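Stuck in the Rustcombe trial, chapter 4

Hi all, I've been working my way through The Rustcombe Verdict with my dad on weekends (he drives the mouse, I take the notes) and we've hit a wall. We're cross-examining the harbor clerk and the judge keeps sustaining every objection. After 5 of those we lose the case. We have the ledger and the ferry ticket. Are we missing some evidence, or just asking in the wrong order?
Zilldale
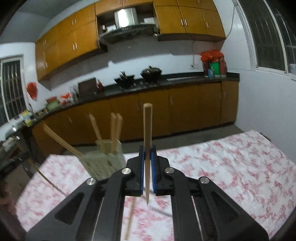

Chopstick over the flowered tablecloth

Kamran Ghauri
Oh, I loved this one, and what a nice way to play it! You probably do have what you need, but the ledger has to be entered before you mention the ferry at all. Ask him about his working hours first, then show the ledger, then ask who signed for the 200 crates. When he changes his story, the ticket lights up in your briefcase and you can use it. Save before you stand up, by the way, as the game doesn't autosave in court and I lost a whole Tuesday evening to that.

Hokgate
same problem here, i just restarted the chapter and it worked. think you need to talk to Brandes in the hallway too but that might be the next trial

Zilldale
Thank you both! The ledger first did it, and Dad is very pleased with himself. We're on to the widow now.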